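Chapter 6
Choosing Between Two Grippers

I spent most of one November being wrong about fingers. I had two grippers on my bench, the Pudier and the Vumero, and I'd already picked the Pudier in my head before either of them had touched a part. It closed faster, it had the nicer data sheet, and (I'll admit it) I liked the sound it made. Then I ran them both on round circuit boards and had to throw out half of what I'd written.

So we're going to start this chapter with the part, and get to the gripper later. Take a good look at what a pair of fingers has to deal with on a board like this one: notches all along the rim, a hole in the middle, and capacitors sitting right where you'd love to grab.

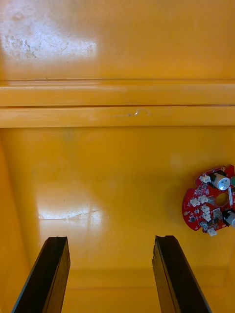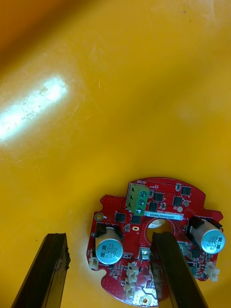
Two views from the wrist, then the whole bench:

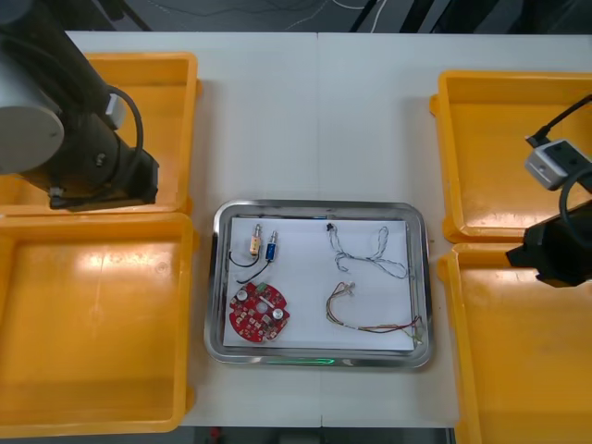
My test plan was simple. Each gripper got 3,000 tries, with the same arm motions and the same Liteo controller, and I scored a try as good only if the board got where it was going with nothing bent or scraped. The Pudier managed 1,866. The Vumero, slower and a lot less fun to listen to, managed 2,829!

Before you run out and buy the winner, though, think about what that score leaves out. It says nothing about wires, which both grippers hated. It says nothing about speed either, and if your line is short on time you may care about that more than I did. We'll come back to both in Section 6.3, where I also swap in the Duan wrist camera and run the whole thing over again.

First we need some words for how a grip goes bad. Section 6.1 covers slips, tilts and missed closes, and how to tell them apart from your own logs.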